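Subject: Re: [brarkport-water] Hardness readings and kettle scale
List: Brarkport Household Water list
Date: June 2026

On the list, a member in Virnlow wrote:
> We moved over from tank water to the town main in October and the
> kettle already has a white crust on it. The meter strip says 222.
> Is that normal for this end of the line, and is it worth paying for
> a whole-house softener? The quote from Echeverri was $2,168 fitted.

222 mg/L is on the high side but normal for Virnlow. You're at the end of the bore-fed section, and the readings climb in dry months when less dam water goes into the mix. Brarkport proper usually sits well under that.

I wouldn't start with the whole-house unit. Most of what bothers people is scale in the kettle, the hot water system and the dishwasher, plus spotting on taps and sinks. An under-bench cartridge on the kitchen cold line fixes the kettle. For the dishwasher, check whether yours has a salt reservoir. Plenty do and they were never filled.
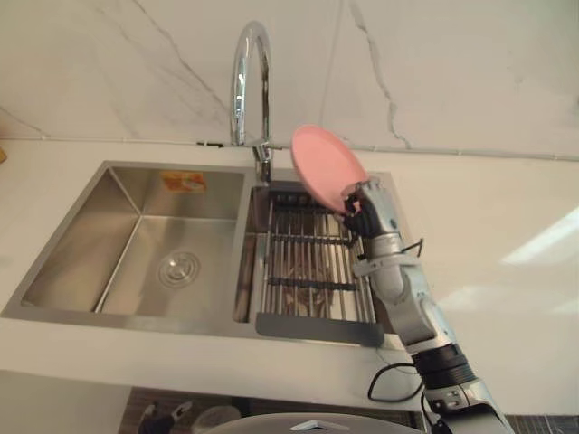
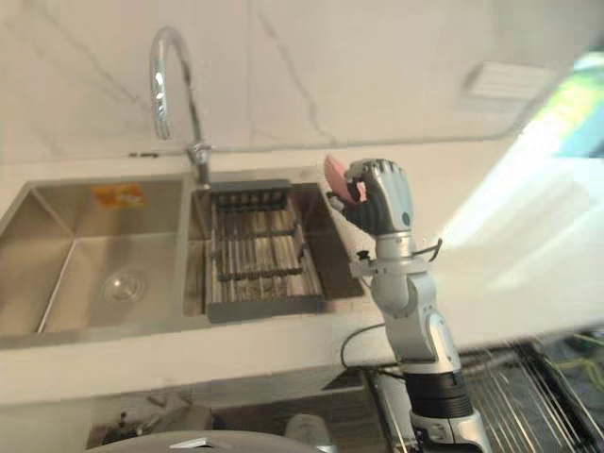
Double stainless steel sink and chrome tap, with a robot arm holding a pink item

Stainless steel and chrome show hard water spots sooner than anything else in the kitchen. Wipe them dry at night and you won't need much else. If spots have set, use white vinegar on a damp cloth, leave it a few minutes and rinse well. Keep vinegar off marble and other limestone benchtops, as it etches them.

For the hot water system, look at the anode. In our water I'd have it checked every 2 years, whatever the sticker on the tank says.

If you still want a softener after that, ask for a second quote. Hekumon do them as well and will leave the garden taps on untreated water if you ask. Get it in writing that the bypass valve is included. More than 9 people on this list have had it turn up as an extra on the bill.

> Also, do the strips go off?

Yes, once the tube has been opened and left in a damp cupboard. Try a fresh one before you spend any money.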